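Grindell Grippers: Build Gallery

Reading time: 3 minutes

Grindell is a pair of hand-held grippers built in the Nundodow shared workshop. A person carries one in each hand, does an ordinary chore, and the recorded motion is later used to train a two-arm robot. The mechanical work is by Yaryna Stasiv and Deepak Nautiyal, the tracking software by Olesia Hordiienko. This page covers the second version of the handles and the first kitchen tasks. Drawings are on the project drive under Prurard, the name of the older single-gripper build.

Handles. Version one put the trigger too far forward and the wrist tired within a few minutes. Version two moves the pivot back and shortens the pull. Each gripper now weighs 470 grams without its cable. The shells are printed in two halves and screwed together from the inside face, so a broken trigger can be changed without disturbing the marker mount.

Fingertips. The pads are soft and black. The first set was too stiff and pushed light cups away before closing on them. The current set gives at the tip and stays firm near the base. Pads are replaced when the surface starts to shine.

Marker cubes. Every gripper has its own cube, and the IDs are not shared between left and right. The cube must sit square to the handle. A twist of even a few degrees shows up as a sideways offset at the fingertips, and it grows with reach. 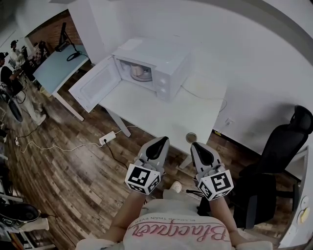 Microwave task, open-door position, with the cup on the turntable. Both cubes have to stay readable while the hands work near the opening.

Hacer Dönmez wrote in to say that the door edge will hide the left cube on any approach from that side, and that she would mount a second cube lower on the handle before recording more. She had the same trouble with a cabinet task and lost most of a day's data to it. Her other suggestion was to slow the reach near the opening, as blur did as much damage as blocking in her recordings.

The second cube is now on the list for version three. In the meantime the filter drops any stretch in which a marker is missing for too long. Of 824 recorded attempts across all tasks, 49 were removed this way, and the microwave task accounts for more than its share.

Cables. Both grippers are still wired. Battery packs were tried in October and taken off again: they moved the balance point behind the palm. The next attempt will put the battery on a belt.

Still open: a stiffer cube mount, a left trigger that does not squeak, and a written calibration procedure that someone other than Olesia can follow.

Contact: Yaryna Stasiv, Nundodow workshop desk | © Grindell build group | Back to top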